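From: Nilton Huanca
To: laundry-talk list
Date: January 2, 2019
Subject: Re: Washing stuffed toys in a front loader

Zoila Tamayo wrote:

> We have a front loader at the play center and a growing pile of plush
> toys. The last batch came out lumpy and one seam split. What cycle do
> you all use, and do you mix the toys with clothes? Also, does anyone
> bother wiping the door seal?

Zoila,

I do toys and clothes in the same machine, but I keep the toys in their own basket until I have looked them over.

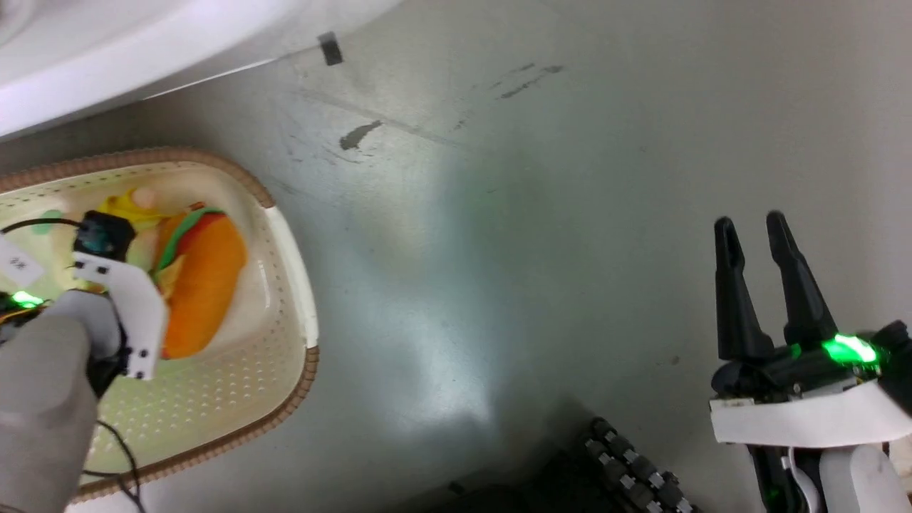

Lumps mostly come from the spin. I wash on the delicate cycle, cold, and drop the spin to the lowest setting the machine offers. Thick toys with several layers are the ones to watch. The plush hamburger, with its orange bun and the green lettuce, gets a mesh bag every time, and I check the stitching between the layers before it goes in. Anything with a loose seam waits until I have sewn it.

Your split seam may have been an overloaded drum. Before each load I spin the drum by hand and feel along the inside for coins, hair clips and buttons.
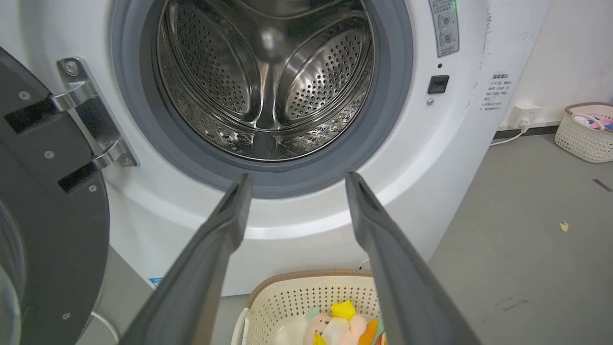 Then I run a dry cloth around the rubber seal, pulling the fold open as I go. Lint from plush collects in there and starts to smell. So yes, I bother with it. Leave the door open between loads too.

The drain filter is the other place lint ends up. I had been ignoring mine until Nelly Muñoz asked me in June when I had last opened it. I hadn't.

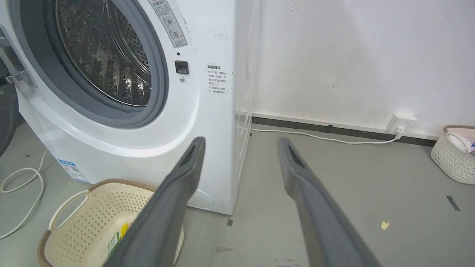 Now I clean it after every 9 loads. Put a shallow pan under it first and unscrew the cap slowly. If the water is slow to come out, wait before taking the cap all the way off.

On mixing, I would not. Zippers are hard on plush, and dark clothes leave fuzz on light toys. I run the clothes first and the toys after, with the basket on the floor by the machine. 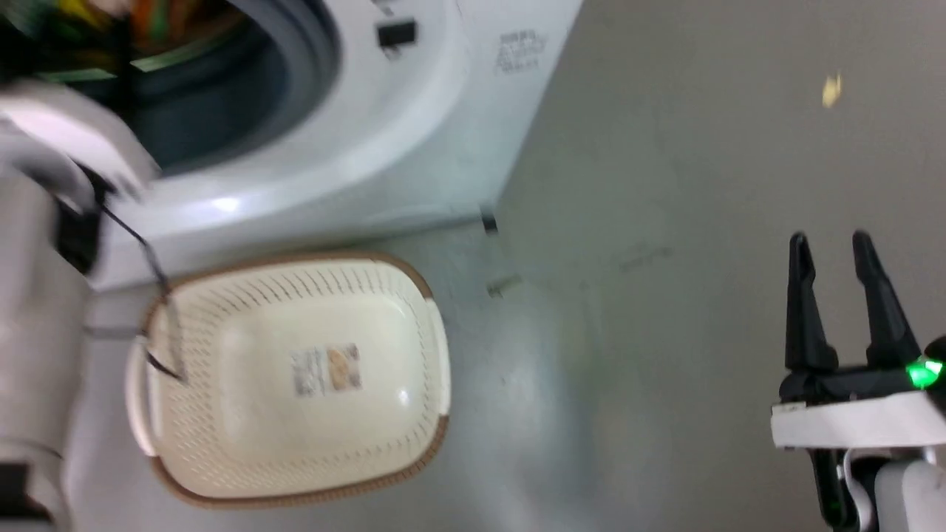
Drying

Press the water out in a towel. Do not wring. I lay the toys flat on a rack and turn them morning and night. A thick one can take 3 days, and I don't give it back until the middle feels dry when squeezed. For lumps, work the stuffing apart with your fingers while it is still a little damp.

What detergent are you using? Too much of it will leave the fur stiff.

Nilton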